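Spent my afternoon at the Tesberg open day over in Clundale and my feet hurt, so you're all getting a thread.

First off, I only signed up because the registration page said 400 spots and I figured robots beat doing laundry. Drove 21 miles in the rain for this!

Tesberg splits the floor with another outfit called Stulimton, so you wander from one half to the other with a paper cup of coffee and people just start talking to you. Loved it.

I was expecting big arms behind yellow fences, you know? The part I stayed longest for was a round table with a vase of flowers on it and a person using a gripper in each hand. You move the grippers yourself, they record how you did it, and later a robot gets to learn from that.

Today's job was tools and a black box. Screwdriver, scissors, that kind of stuff. I could have watched for hours (my ride home could not).
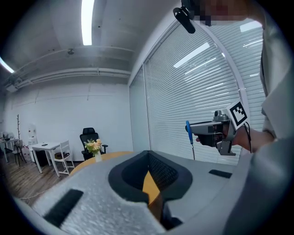
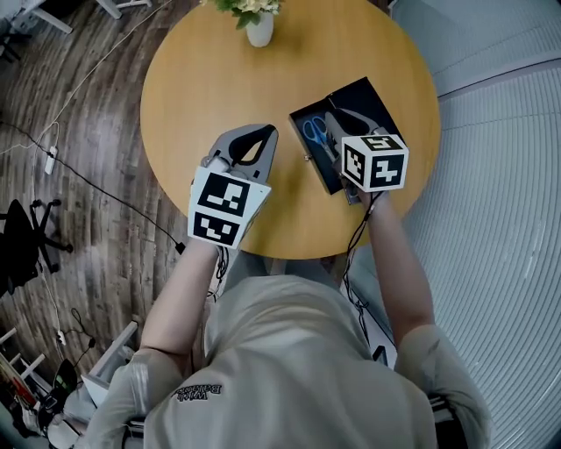 Blue screwdriver in the first one, blue scissors in the box in the second. Tesberg open day, 21 October 2018

Those black-and-white squares on top of the grippers are for tracking, by the way. The cameras look for them to work out where each hand is. I asked – twice, the first answer went right over my head.

Somebody in the crowd wanted to know how many recordings they have so far. 3,773! And they still want more, mostly of boring stuff like putting things away.

Then they let visitors try it. I had 11 tries at picking up a pen and I'm not telling you how many went well. Your fingers want to do everything and you have to let the jaws do it – so weird.

Stulimton had a talk on their warehouse carts too, named Costa for some reason. Half of it was slides. Skipped out for a cookie.

Next one is in February. I'm going, who's coming with me?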